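The Woman Who Runs the Best Snack Table in Tresby

Search this site Go
Print this page | E-mail to a friend | 14 comments

I went in hungry, which was my first mistake. My second was wearing the jacket with the big pockets. If you've ever worked a shift in one of the shared offices on the canal side of Tresby, you've probably heard of the snack table on the second floor, and you may even have been sent up there by a coworker with a dollar and a list. 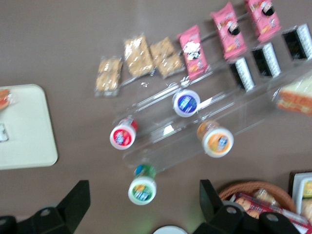 The woman behind it agreed to talk to me on one condition, that I leave her name out. "People already stop me in the supermarket," she said. "They want to know when the pudding is coming back. I'm buying cat litter, leave me alone!" So no name. She works in billing, she has been there longer than the carpet, and she started the table with a shoebox of crackers after the vending machine downstairs ate her change for the third time in a week.

I asked how she decides what goes out. She laughed at me a little.

"I buy what I'd be happy to get stuck with," she said. "When I started I bought what was cheap, and then I had 300 licorice twists in my hall closet and my sister wouldn't visit." These days she sticks to single portions, all of them wrapped or with a lid on. Grain bars are the steady sellers, especially before ten in the morning, when people have skipped breakfast and are pretending they haven't. She gets them from a wholesaler called Prandau, a long drive out past the ring road, and she goes once a month with the back seats folded down.

The clear stand was a big step up. For a long time everything lay flat in a tray, and she says the tray was a disaster. "You'd get one person digging, and then it looked like a yard sale. Put things on steps and people behave. They take the one in front and they go." She tried a wire rack before the acrylic one (the little cups kept tipping over) and a wooden one before that, borrowed from a friend's craft stall. Acrylic has its own problem, and the problem is fingerprints. She wipes it down every afternoon around four with a cloth meant for eyeglasses, and she told me about this cloth for quite a while.

She has strong feelings about color, too. Pink packets sell. She can't explain it and she has stopped trying. "I could put gravel in a pink bag," she said, and then asked me not to print that, and then said oh, go ahead. She likes to keep the same kind of thing together in a little row, so you can see your choices without picking anything up, and she likes cups with different colored labels because people get loyal to one. There is apparently a man on the third floor who will only eat the red one and goes home in a mood if it's gone.

What about the money? It goes in a tin, on trust, and the trust has mostly held. Last January she added it all up for the first time and found the table had taken in almost 2,000 dollars over the year. After shopping and gas that left 265, which went toward a new kettle and a very nice tablecloth that she hates and never uses. "It slides," she said. "I like a plain table. You can see the crumbs on a plain table."

Not everything has worked. She once brought in a case of something called Pokimetti, a crunchy noodle thing with a sachet of powder, and the powder got into a keyboard, and there was an e-mail. She did a week of fresh fruit and ended up making banana bread with the fruit. She would love to have a tiny fridge up there, but the building people at Wako Court have said no twice, and she's waiting until they've forgotten before she asks again.

I wanted to know whether she ever gets tired of it, all the carrying and wiping and straightening. She thought about that while she moved a bar over to close up a gap. "I get tired of the driving," she said. "I don't get tired of this bit. I come in early, it's quiet, I line them all up. Then somebody comes along and wrecks it, and that's fine, that's what they're for."

I bought two grain bars and something pink. She gave me the correct change out of the tin, and then she moved everything in that row forward one place before I'd even got my jacket zipped.

Share this story (37)
E-mail this page | Print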